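The Glass Room

By the time Sarla Sisodia had hung up her coat, the arms were already at it, and she stood a moment in the doorway of the glass room at Peltby with her tea going cold, the way you might stop to watch somebody else's children play. Ten years she had dressed the racks for Clodum's hotels, and she knew in her fingers just how a foot slides into a wire without a squeak.

"They're slow," said Oluf, coming up behind her with his sandwiches.

"So was I," said Sarla, "and you were slower, love."

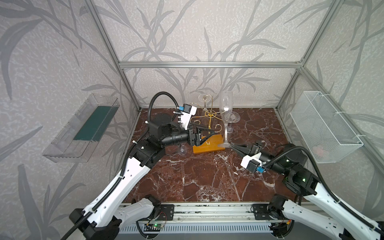 3 min read

She pulled up her old stool. Her job now was to watch, and to press the button if she didn't like what she saw, and Asger Bergmann upstairs had been very kind about it — he'd even brought her a cushion. But a cushion is a funny thing to be given when you've been on your feet since you were nineteen, and she hadn't quite made up her mind about it.

The right arm leaned in towards the foot of the flute, ever so careful, and Sarla found she was holding her own thumb and finger a little apart.

"Lower," she murmured. "Go in lower, pet."

"It can't hear you," said Oluf, unwrapping his egg and cress.

"Neither could you, your first month," she said, and passed him half her biscuit, and shifted the stool a bit closer to the rail.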